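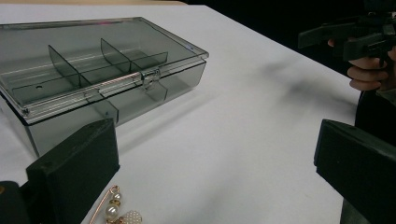
Compartment box in smoky gray plastic, lid latched.

How to Sort and Label Small Hardware

Mixed screws, washers and anchors slow down every repair. The method below suits a home workshop with one drawer or shelf to spare.

Step 1. Empty all loose hardware onto an old towel. Discard anything bent, stripped or rusted.

Step 2. Separate by type first: wood screws, machine screws, nuts, washers, wall anchors. Do not sort by size yet.

Step 3. Within each type, sort by thread diameter, then by length. Check machine screws against a nut of known size. A nut that binds within 2 turns is the wrong thread.
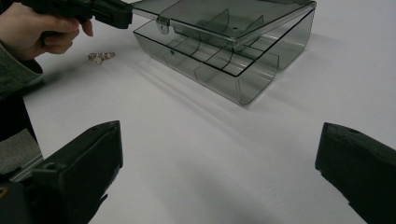
Step 4. Assign one size to each compartment. Fill to no more than 5 mm below the top of the divider. Small washers can slide under a lid that does not seat flat, so bag them before storing.

Step 5. Label the front edge, with type first and size second (for example, "WASHER M4"). Print labels at 10 point or larger. Wipe the plastic with rubbing alcohol and let it dry before applying them.

Step 6. Limit each compartment to 150 pieces. Keep the overflow in a jar with a matching label.

Maintenance: put leftovers in a single "unsorted" compartment and clear it when full.

Written by Thilini Bepari. Updated 30/06/2020: thread check added to Step 3.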